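Zwischenbericht an die Förderstelle, Projekt Tilta
Stand: 11.08.2018

Seit März läuft die Erprobung kleinerer Verpackungseinheiten an den Standorten Bragança und Cistthorpe. Ausgegeben wurden bisher 323 Fragebögen, zurück kamen 177. Für belastbare Aussagen über das Kaufverhalten halte ich das für zu wenig.
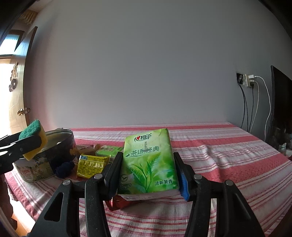

Foto: Projekt Tilta

Jutness rechnet in der Vorstudie mit deutlich weniger Folienabfall. Unsere Zahlen geben das bislang nicht her. Wer kleinere Packungen kauft, kauft womöglich einfach öfter - danach wurde im ersten Bogen gar nicht gefragt. Die Frage ist inzwischen ergänzt, ein Vergleich mit den alten Bögen damit aber schwierig. 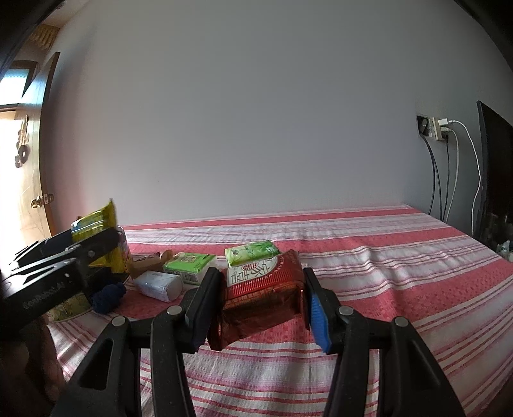 Offen sind außerdem 2 Rechnungen aus Bragança über zusammen 900 Euro, deren Zuordnung noch geklärt wird. Eine Ausweitung auf weitere Standorte kann ich derzeit nicht empfehlen. Beantragt wird nur die Verlängerung der Befragung in Cistthorpe, ohne zusätzliche Mittel. Ob sie mehr Klarheit bringt, bleibt abzuwarten.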